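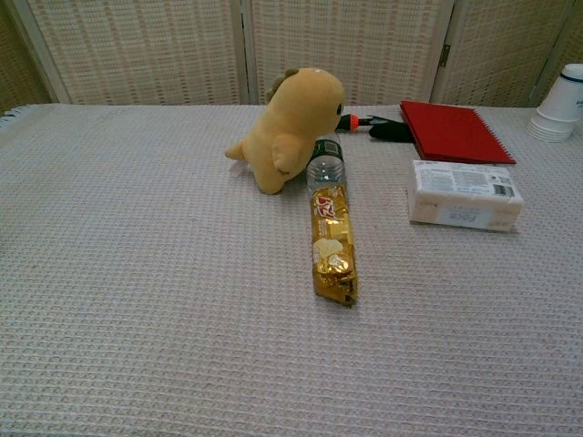
The yellow plush with the brown spikes, on the waffle-weave cloth.

We got to the Vollgate textile open day a little after 10, and I could have stayed until they locked up! It's an old weaving mill that still makes table linen, and once a year in October they let people wander through the whole place.

Johanna Wyss took our group of six around the weaving floor. The noise is wonderful - you feel it in your shoes before you hear it. She stopped one loom so we could look at how the warp is threaded, 2,039 ends on that one, all drawn in by hand when a new pattern goes on. Waffle weave is my favorite, and she let me pull a sample apart to see how the long floats make the little ridges (I kept the threads).

Upstairs is the finishing room, then the pattern archive. Lorenz Ruchti pulled out drawer 91 for us, full of check designs on graph paper, with the dyer's notes in pencil along the sides. I'd happily frame any of them.

Lunch was barley soup in the yard. Get there early for the remnant table - the blue huck toweling was gone by noon, but I came home with two yards of cream twill.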